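11th April — bench rules, two-arm table

Went over the cell rules with Lalit Sengar before lunch, writing them down before I forget again.

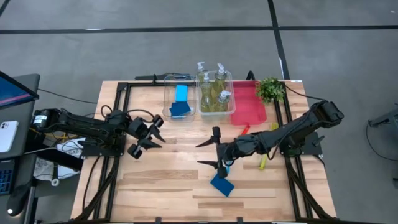 Main argument was over the handoff zone. Dixit wants both arms allowed in the middle at once, Lalit doesn't. Settled on: one arm owns the middle, the other waits on its own side till released. Goes in the Trilter config as a hard limit, not a comment in somebodys script.

Rest of it, as agreed:

Speed cap stays on for any new script, first 2 runs minimum. Then ask.
Hands off the table while the arms are powered. Reaching in to straighten a sponge counts.
Soap bottles stay in their bin unless the task calls for them. Caps checked for leaks at start of shift.
Cables — slack checked at full reach both sides, before the first run and again after any remount.
Phones and laptops on the side desk, never on the wood.
Stop button within reach of whoever is running. If you walk off, power down.

Still open: who signs off a changed gripper pad. Flollon sheet says the operator, I'd want a second person. Also the old Flurnska checklist has 9 items and 2 of them are the same thing worded diferently, merge those.

Review again in July. Print and tape to the desk, ask Lalit re laminator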